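# Kapitel 7: Aufgaben vormachen – von Hand und aus der Ferne

**Lernziele.** Nach diesem Kapitel können Sie die gängigen Verfahren zur Aufnahme von Demonstrationen unterscheiden, einen Aufnahmeplan für eine einfache Greifaufgabe aufstellen und begründen, welche Durchgänge in einen Datensatz gehören und welche aussortiert werden.

## 7.1 Warum vormachen?

In Kapitel 6 wurde eine Greifbewegung aus Wegpunkten zusammengesetzt. Das Verfahren eignet sich gut, solange das Werkstück immer an derselben Stelle liegt. Schon eine verdrehte Schachtel oder ein etwas dickeres Buch verlangt zusätzliche Fallunterscheidungen, und der Programmieraufwand wächst schneller als der Nutzen.

Beim Lernen aus Demonstrationen führt ein Mensch die Aufgabe mehrfach aus. Aufgezeichnet werden dabei die Beobachtungen, meist Kamerabilder, und die zugehörigen Bewegungen. Aus beidem wird eine Regelstrategie geschätzt, im Folgenden kurz *Strategie* genannt. Sie ordnet jeder Beobachtung eine Bewegung zu. Wie diese Schätzung im Einzelnen abläuft, ist Gegenstand von Kapitel 8. Vorerst geht es um die Aufnahme selbst.

## 7.2 Drei Wege der Demonstration

**Handführen.** Die Bedienperson fasst den Roboterarm an und bewegt ihn durch die Aufgabe. Die Gelenkwinkel liegen unmittelbar vor und müssen nicht umgerechnet werden. Nachteilig ist, dass die Hände der Person häufig im Kamerabild erscheinen und schwere Arme sich nur ruckartig führen lassen.

**Fernsteuern.** Die Person bedient ein Eingabegerät oder einen zweiten, kleineren Arm, dessen Stellung auf den eigentlichen Roboter übertragen wird. Das Bild entspricht dem späteren Betrieb. Dafür fehlt in vielen Anlagen das Kraftgefühl, und Anfänger greifen zu fest oder verfehlen das Objekt.

**Handgreifer.** Die Person hält einen Greifer mit Kamera in der Hand und führt die Aufgabe ohne Roboter aus. Die Bahn des Werkzeugs wird nachträglich aus den Aufnahmen bestimmt. Ein Arm ist erst bei der Ausführung nötig, die Aufnahme kann deshalb an beinahe jedem Tisch stattfinden.

Die Beispiele dieses Kapitels stammen aus der Übungsreihe Ondance, die im Labor Ostside mit einem Handgreifer aufgenommen wurde. Sie umfasst 141 Durchgänge. 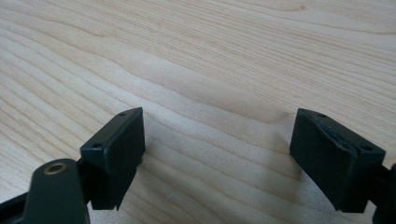
Eine Demonstration hat einen Anfang und ein Ende, und beide müssen festgelegt sein, bevor die erste Aufnahme läuft. Fehlt diese Festlegung, beginnt jede Person anders, und die Strategie lernt Ausgangslagen, die später nicht vorkommen. In der Reihe Ondance gilt als Ausgangsstellung: Greifer offen über der Tischfläche, nichts zwischen den Backen. Der weite Abstand der beiden dunklen Fingerbacken ist aus Sicht der Handkamera gut zu erkennen, und zwischen ihnen bleibt ein breites Stück der Holzfläche sichtbar. Zum Zustand des Werkzeugs gehört auch der Belag der Backen: An der Oberkante der rechten ist er ausgefranst, die linke hat eine saubere Kante. Solche Unterschiede werden im Aufnahmeprotokoll vermerkt. Ein Belagwechsel mitten in einer Reihe verändert sowohl das Bild als auch möglicherweise die Reibung.

## 7.3 Der Aufnahmeplan

Ein Aufnahmeplan nennt Aufgabe, Ausgangsstellung, Endbedingung und die Größen, die absichtlich verändert werden. Für das Greifen eines Buches sind das mindestens die Lage auf dem Tisch, die Ausrichtung des Rückens und die Dicke. Die Reihe Ondance sieht 12 Ausgangslagen vor. Die Reihenfolge wird ausgelost, damit Ermüdung und Übung der Person nicht mit einer bestimmten Lage zusammenfallen.

Die Aufnahmesoftware Civon legt für jeden Durchgang einen eigenen Eintrag an. Ein typischer Durchgang dieser Reihe besteht aus rund 3.000 Einzelbildern, der längste aus 3.838. Lange Durchgänge sind nicht von vornherein schlechter. Sie enthalten aber oft Pausen, in denen die Person überlegt, und eine Strategie kann aus solchen Abschnitten lernen, stehen zu bleiben.

Die folgenden Schritte gelten für jeden einzelnen Durchgang:

1. Objekt in die ausgeloste Lage bringen und die Nummer der Lage eintragen.
2. Ausgangsstellung einnehmen, Aufnahme starten und kurz stillhalten.
3. Das Buch zügig anfahren. Die Kamera darf dabei nicht verdeckt werden.
4. Backen schließen, bis beide Seiten anliegen. Ein aufrecht stehendes Buch, das man fast auf die Kante sieht, verdeckt leicht eine der Backen. In der Aufnahme zu diesem Schritt ist die linke neben dem türkisfarbenen Einband zu sehen, die rechte liegt hinter dem Buch verborgen. Ob der Griff hält, muss dann aus der weiteren Bewegung beurteilt werden.

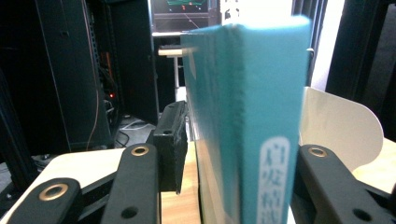 5. Buch anheben, zur Zielstelle führen und absetzen. Die Backen erst öffnen, wenn das Buch steht.
6. Aufnahme beenden und den Durchgang sofort bewerten: *brauchbar*, *fraglich* oder *verworfen*.

## 7.4 Was in den Datensatz gehört

Verworfen werden Durchgänge mit abgerissener Aufzeichnung oder verdeckter Kamera. Schwieriger ist der Umgang mit Fehlgriffen. Rutscht das Buch ab und wird es anschließend neu gefasst, so enthält die Aufnahme eine Korrektur, die im Betrieb nützlich sein kann. Im Lehrprojekt Thampi werden solche Durchgänge behalten und gesondert gekennzeichnet – die Kennzeichnung erlaubt es, die Strategie einmal mit und einmal ohne sie zu schätzen.

Fragliche Durchgänge sieht eine zweite Person durch. Sie sollte die erste Bewertung nicht kennen.

### Aufgaben

**7.1** Stellen Sie für das Einräumen eines Tellers in ein Abtropfgestell einen Aufnahmeplan auf. Nennen Sie Ausgangsstellung, Endbedingung und drei veränderliche Größen.

**7.2** Eine Fernsteuerung überträgt die Bewegung mit merklicher Verzögerung. Beschreiben Sie, wie sich das auf die aufgezeichneten Bahnen auswirkt.

**7.3** Entwerfen Sie ein Protokollblatt, in dem der Zustand der Greiferbacken vor jeder Reihe festgehalten wird.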